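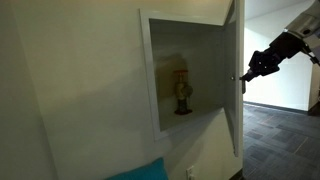 Arruda two-finger gripper, narrow tips

Item 2214. Fits the Protard wrist plate and, with the adapter ring, the Altodent one. $280 with one pair of tips. Back in stock 28 April 2026.

I put off listing this one until I'd had it on an arm for a while, so you're getting opinions along with the specs (sorry, specs are at the bottom!). I went in thinking the Cluleck would win. It has the wider opening, it has a lovely rubber pad on each finger, and I've sold a ton of them for bin work. Then I started on cabinet doors with little knobs, and those big pads kept bumping the door before they got anywhere near the knob.

The Arruda has skinny tips, and for a small knob or latch that counts for more than squeeze. I can come in at a slant, get a tip in close to the panel, and still have room for the wrist to turn as the door swings. You do give something up. The tips are slick, so on round metal I add a strip of grip tape, and I swap it whenever it starts to peel.

The cable is the part I'd plan for first. It's stiff! Run it loosely around the arm and leave a fat loop near the gripper, or the last joint will tug on it every time you roll the wrist.

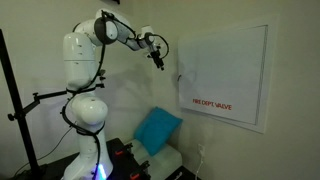
Altodent owner, by email: I run the same gripper and I'd warn people off the stock tips for anything spring loaded. Mine flexed enough to slip off a latch until I bought the short ones. Grip tape didn't help me at all.

Fair point, and I do carry the short tips (ask for them when you order, they're the same price). I still like the long ones for reaching past a door edge, but if your latch fights back, go short.

Specs and odds and ends

Controller: Protard box, or the Cluleck one with firmware from September or later
Rated cycles: 3000 with long tips, 4000 with short
In the box: gripper, one pair of tips, cable, four screws, hex key
Not in the box: adapter ring, grip tape, spare tips

Returns are fine as long as you haven't drilled the fingers. Yes, I have to say that.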